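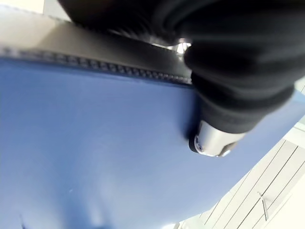 How to Unstick a Bag Zipper (Without Ripping It Out of the Bag)

I fix a lot of zippers for somebody who never planned to fix zippers. It started with my own gym bag, then my sister's suitcase, and at this point people hand me things at parties. Most of what lands on my kitchen table only needs cleaning and a bit of wax, so that's where we'll start, and I'll get to the fiddlier repairs after that. You can do all of it in an evening with stuff you probably have in a drawer.

I'm talking about zippers on bags and cases here, the coil or small-tooth kind sewn between two panels. Jackets with a separating zipper have their own problems at the bottom end and I'll do those another time.

What I keep in the zipper box

An old toothbrush, fairly stiff
Dish soap and a bowl of warm water
Two clean rags
A candle stub or a bar of plain soap
A graphite pencil
Small needle-nose pliers (mine are Drakitz, nothing fancy, any small pair will do)
Tweezers
Strong polyester thread and a heavy needle
A spare slider or two, if you have them

Please don't reach for cooking oil. I did that once on a lunch bag and it worked beautifully for a week, then every crumb in the bag glued itself to the teeth. Spray lubricant is nearly as bad on fabric – it leaves a dark ring that doesn't wash out.

Step 1: Empty the bag and look at it under a good light

Take everything out, side pockets too. A stuffed bag pulls the two halves of the zipper apart and makes a healthy one feel broken. Then lay it flat and follow the teeth along with your fingertip from one end to the other. You're feeling for a bump, a gap, or a spot where the tape has gone fuzzy. I mark anything suspicious with a bit of masking tape next to it, not on it.

Check the ends as well. The corner of a case is where the zipper bends hardest, and nine times out of ten that's where the grit is.

Step 2: Get the fabric out, if fabric is the problem

If the slider has swallowed some lining, stop yanking! Hold the tab still with one hand and with the other pull the lining sideways, straight away from the teeth, with small steady tugs. Rock the slider backward a hair, tug again, rock it again. Tweezers help if there's only a thread showing. This can take ten minutes and feel like nothing is happening, and then all at once it lets go.

If it really won't budge, rub soap on the caught bit and give it another go. Cutting the lining is the last thing I'd try, and if you do, snip parallel to the zipper so you have something left to sew.

Step 3: Clean the teeth

Dip the toothbrush in warm soapy water, shake it off, and scrub along the teeth in short strokes. Do the outside, open the zipper, and do the inside edges too. Wipe with a damp rag, then with a dry one. Padded bags soak up water at the seams and take forever to dry, so go easy. I leave mine open overnight, propped up with a rolled towel inside.

Smooth vinyl-type panels are the easy ones, you just wipe off the drips. On canvas, test your soap somewhere hidden first.

Step 4: Wax it

For plastic or nylon teeth I use the candle stub. Rub it up one side and down the other, then run the slider back and forth until it glides, and brush off the loose flakes. For metal teeth I like the pencil better: scribble right on the teeth, both sides, and wipe the fabric afterward (graphite on a light-colored bag is no fun at all).

Pascal Boyer, who taught the bag repair class I took in December, waxes every zipper he owns twice a year. I'm not that organized. I do it when I hear the zipper get louder.

Step 5: If the zipper closes and then pops open behind the slider

This one is usually a worn slider that has spread a little. Run it all the way back to the open end. With the pliers, give one side of the slider a gentle squeeze at the back, where the teeth come out joined together, then the same on the other side. Gentle! Try it, and squeeze a tiny bit more if you need to. Squeeze too hard and it'll jam, or crack, and then you're shopping for a slider.

To find the right replacement, look on the back of the old one for a number and match it. The Cleko repair kit I bought had a good mix of sizes in it, though the pull tabs are ugly. I swapped mine for loops of cord.

Step 6: Close off a damaged end

If a tooth is missing right near the end, you don't need a new zipper. Sew a fat little bar of thread across the teeth just before the gap, eight or ten passes, and knot it on the inside. The slider stops there and you lose an inch of opening. My old Bassi overnight case has had one of these for years.

A missing tooth in the middle means a whole new zipper, I'm afraid. I take those to a shoe repair place.

A few things people have asked me

Tarek Ezzat wrote in to ask about salt water. Rinse with fresh water the same day if you can, especially metal teeth, then dry and wax as above.

And yes, you should store bags with the zipper closed. Teeth left open get bent when something heavy lands on them in the closet.

Updated September 2023 with the note on sliders.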